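Home / Diary / Older / Random

5/11/24

Okay, so I said I'd go to bed early and then I sat down "just to check the overnight runs" and it's past one. Writing this with cold noodles.

The good news first. The new planner build finished all 209 kitchen rollouts without crashing once! Last week it fell over every time the inverse kinematics solver handed back an empty answer, and I'd been blaming Flonport (our logging thing) for eating the error messages. Wrong. I had a try/except in there from April that swallowed everything. My own name on the commit, of course. Leen Majali found it in two minutes while eating a pear and was very nice about it, which was worse.

The less good news is that finishing a run and doing the task are different animals, and I spent most of the evening stepping through one episode in the viewer with the arm traces open on the other monitor.
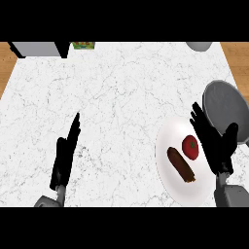
My whole headache right now is the approach pose. The planner wants to pick a spot above the target, point the palm the right way, and then come down, and it scores each candidate by how far it stays from everything else. Fine on a bare table. But in this one the right hand is spread out over the edge of the plate with the tomato almost touching the palm, and the pan is right behind the fingers, so any small wiggle in the wrist costs you clearance on one side or the other. And then the hand itself covers part of the plate and part of the pan, so whatever perception is guessing about those rims, it's guessing from what's left over. I think I've been trusting those guesses way too much. Tomorrow I'm going to pad the hidden bits of the mesh and see if the scores stop jumping around.

Oh, and the cost weights! I'd left the clearance term at 57 from some ancient sweep (why 57? no note, no idea, thanks past me). Dropped it, reran a handful, and the paths got shorter and a bit braver. Maybe too brave. I haven't looked at the contact logs yet and I'm a little scared to.

Rakov wants the replay tool moved over to Trallance before the next demo, so that's going to swallow my week. I like Trallance fine, the timeline scrubbing is so much smoother, but the config files make me want to lie down on the floor. I got as far as loading one episode with the joint angles plotted, and then it decided my left arm was my right arm. Swapped the labels by hand. Left a TODO. Sorry, Leen.

Need to buy dish soap and call Mom back. Also email Pešek about the license server before it locks us all out again.

3,285 views · 2 comments · Share

Contact | © all entries mine, please ask before reposting | Back to top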